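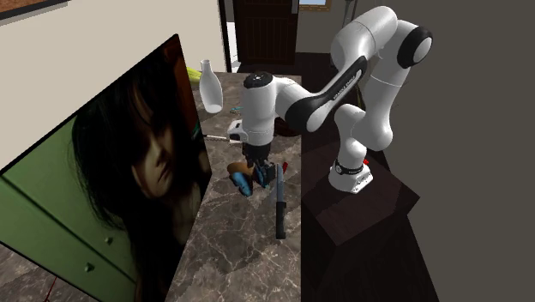

*The arm over the marble counter in our simulated kitchen, knife and white bottle included.*

**Wanted: a few people to help finish a kitchen robot in a shared workshop (evenings, unpaid, snacks guaranteed)**

Hi! I'm Riku Fukuda, and for the past year or so I've been building a robot arm at the Flimbridge workshop with my friend Amr Kabbaj. We call the project Perrin. The idea is a home-built arm that can tidy a kitchen counter: pick up the small stuff, put it somewhere sensible, leave the knives alone until we trust it a lot more than we do now.

Right now most of the work happens in the simulator. We try a move there first, and if it goes well enough we bring it over to the workshop bench, where the real arm lives (well, most of it, the wrist is in pieces again). The simulated kitchen is a bit of a mishmash and I've grown very fond of it. You're welcome to add to it!

We'd love to find people for these jobs:

- **Someone who likes gripper fingers.** Ours are fine with boxes and hopeless with anything rounded. If you enjoy 3D printing the same part over and over with tiny changes, please get in touch.
- **A simulation person.** You'd build new counter layouts, fix objects that slide when they shouldn't, and help me work out why our friction settings are so far off. Some Python is needed, but you don't have to be a wizard.
- **Testers.** No experience at all! You sit with us, rearrange things on the counter, start a run and write down what went wrong. We have almost 4,000 simulated runs saved and very few decent notes to go with them, which is entirely my fault.
- **A wiring helper.** Amr does this alone at the moment and would really like company.

We meet in the back room at Flimbridge, usually for 2 hours after dinner, and you can do the simulator work from home if that's easier. I'd ask you to stick with it until July if you can, but if you only want to try a couple of evenings and see, that's fine too.

What you get: a workshop key once you've done the tool safety session, full use of the printers and the bench, your name on the project page, and whatever Amr has been baking. We can't pay anybody, but parts and filament come out of the project budget, so please don't buy things yourself. You need to be 18 or older for the bench work. The room is up one flight of stairs and there's no elevator, so if that's a problem tell me and we'll set you up with the simulator side downstairs.

To join in, send me a few lines by 25th February through the workshop message board (the thread is called "Perrin arm"). Tell me which job sounds like fun, which evenings you're free, and one thing you've built or fixed, even if it fell apart afterward. No résumés please! I write back to everyone, though it can take me a few days.

Come and say hello if you see me at the bench, too. I'm the one looking for the small hex key.

Riku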